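Bindery notebook, April 2, 2022

Paste again. I know we said after the last round that we were finished with paste for a while, but the Ritano endpapers have started cockling and I wanted to get it all written down while my hands still smell of starch. It rained most of the night and the dial by the sink read 71 percent when I came in, so please keep that in mind with everything that follows.

First batch was the old wheat starch, cooked the way we always cook it: 40 grams in cold water, left to soak while I cut boards, then onto the low ring with the whisk going until it turned from milk to something like thin pudding. I strained it twice. It was a lovely paste, smooth as anything, and I was quite proud of it right up until I brushed it onto the Ritano and watched the sheet curl up like a leaf.
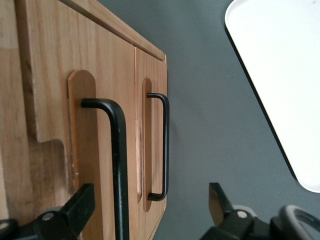 Grain, and my own foolishness

Well, I had cut two of the sheets cross-grain. I must have turned the stack around when I moved it off the Ikonen press and never checked the bend again. Those two are the worst of the lot and I have put them in the scrap drawer for test strips. The others were cut properly and still cockled, only less, so grain is part of the story and there is more to it.

I let the second lot of sheets relax between damp blotters for a bit before pasting, which we used to do for everything and somehow stopped doing once we got used to the heavier paper. What a difference! They had done their stretching before the paste ever touched them, and they went down flat with one pass of the bone folder. I think we got lazy there, me most of all.

Made tea after that and sat down to read through the September pages.
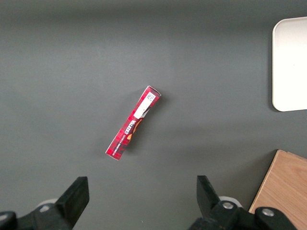 Reading time: 3 minutes

The September notes say the Dallosano starch wants less water than ours, and also that it "goes off fast," with no word on how fast. I mixed a small jar anyway, a little stiffer than the first batch, and used it on the Trito boards with plain cotton cloth. It grabs sooner than I like. You get one chance to slide the cloth square, maybe a second if you are quick, and then you are living with it. For spines I think that is a help. For full covers I would cut it with a little methyl cellulose and give myself room to breathe.

Eight cases made up in all, five with the wheat paste and three with the Dallosano. They are in the press under felt and waxed paper, pencil marks inside the front board so we can tell which is which. Please leave them in for 12 hours before you peek, and then swap the blotters, even if they feel dry to you. They always feel dry.

Still to settle is whether the boards should be lined on the inside before casing in. I left them bare, thinking the endpaper would pull the other way and even things out.

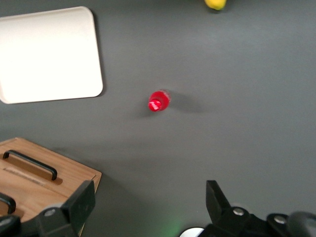
Penciled in underneath, in another hand: I'd line them. Trito warps toward the cloth whatever you do, and one endpaper isn't strong enough to bring it back. Thin kraft, same grain direction, pasted the day before. And could we please label the jars, I nearly made up a spine with the old batch.

Fair enough on both counts, and I have found the kraft, it was behind the cloth rolls. I will line three more boards on my next day in and set them next to these. Jars are labeled now. The leftover wheat paste is in the fridge, use it up or throw it out.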